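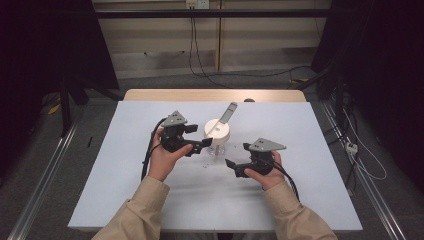 Both hand-held grippers over the board, lidded container between them.

Bench checklist, hand-held gripper comparison: Lerklow pair against Mabula pair
Checked by: Muthoni Rugemalira
Second reader: Shu-fen Huang
Date: 2024-01-09

Shu-fen, I have written more than the boxes allow, as usual, so please bring a cup of tea to this one. The first half covers the Lerklow pair and everything around the table. The Mabula pair gets its own sheet once the spare jaws arrive.

1. Bodies and top plates – OK
No cracks, and no play in the plates when I push on them with a thumb. I went over every screw I could reach with the small driver and only one took a quarter turn, on the left unit.

2. Cables at the grip – OK, with a comment
Both cables leave the back and fall past the wrist, and I do like that better than the old over-the-top routing. The left one still rubs a little on a jacket cuff if you work with your elbow low. Please try it in your own sleeves before you agree with me, as your arms are shorter than mine!

3. Floor and walkways – NEEDS WORK
There are still cables lying on the carpet, including the thin white one on the right. Tape it or move it. I would also like the pen-shaped thing and the other bits picked up off the carpet before the next person backs away from the table with both hands full.

4. Board and table – OK
Board sits flat and does not slide when I lean on it. Wipe it down between runs and clear away small loose pieces, the clear ones especially, which are very easy to miss on such a pale surface.

5. Jaw closing, empty – OK
Opened and closed each side 149 times with the counter running. No sticking on either.

6. Jaw closing, on a rounded part – OK for now

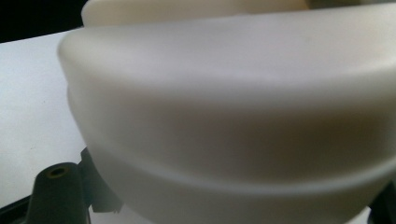 I was fussier here than anywhere else, and I hope you will be too. Smooth, curved plastic was where the Bandutach set let us down last April, with 7 slips in a run of 215, and I would be sorry to see the same numbers again under a new name. Check that both fingers meet the part at the same height, then look along the edge of each finger for wear. Squeeze gently first – the spring is stiffer than it feels.

7. Camera view from the gripper – OK, with a comment
Picture is sharp enough close up for my taste. Large white parts fill most of it, so I have asked Menby whether the mount can be tilted back a touch. No answer yet.

8. Service interval – OPEN
I have penciled in a jaw inspection every 1,000 closings. If you think that is too generous, cross it out and write your own figure, and initial it.

Signed off for supervised use only, pending item 3. M.R.
Second reader's initials: ____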